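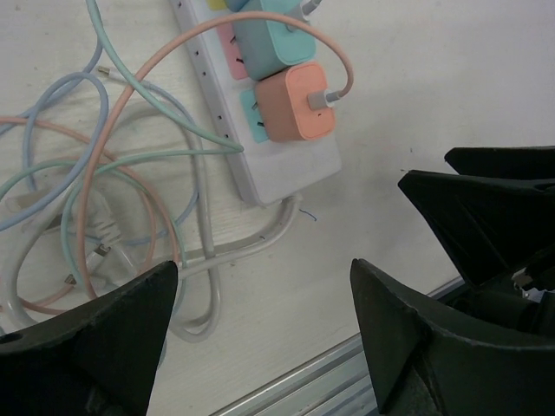

Two chargers plugged into a power strip with colored socket panels.

School-located vaccination is the practice of giving routine or seasonal vaccines to students on school grounds, usually during the school day. It is used most often for vaccines due in early adolescence, such as the tetanus booster and the meningococcal vaccine, and for yearly flu shots. Programs may be run by a health department, a clinic under contract, or the school's own nursing staff.

Consent

Most programs require a signed form from a parent or guardian before a student can be vaccinated. Forms go home on paper or through an online portal, along with a short health questionnaire and an information sheet for each vaccine. Unreturned forms are a common reason for a missed dose, and many schools send a second copy before the clinic date.

Grestgate program

The Grestgate school district began its program in April with clinics at 3 middle schools: Dalent, Oyelaran and Pamness. It was set up by Nadiia Stasiv, then the district's lead nurse, who had earlier run flu clinics at Dalent. In the first round, 280 students received at least one vaccine. A report presented to the school board on August 12, 2019, recommended that the clinics continue and that the consent form be cut from 4 pages to 2.

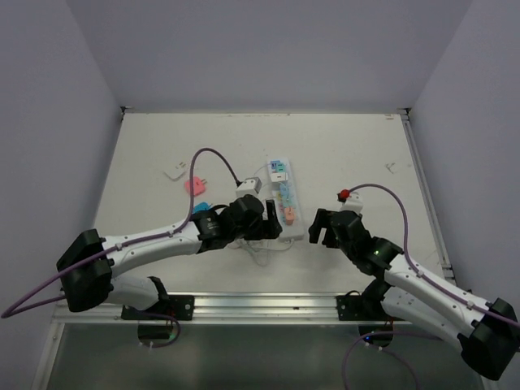
The shorter form was adopted for the following school year. It kept the allergy questions and the signature block but moved the insurance section to a separate sheet — a change requested by the front office at Pamness. Students who missed a clinic day were referred to their own doctor or to the county health office.

Storage and records

Vaccines brought to a school must be kept within the temperature range set by the manufacturer. Staff use portable refrigerators or insulated carriers and write down the temperature at set times. Each dose is entered in the state or local immunization registry where one exists, with the lot number and the injection site.

After vaccination, students are usually seated and watched for 15 minutes, as fainting is more common in this age group.

See also: School nursing; Immunization registry; Catch-up vaccination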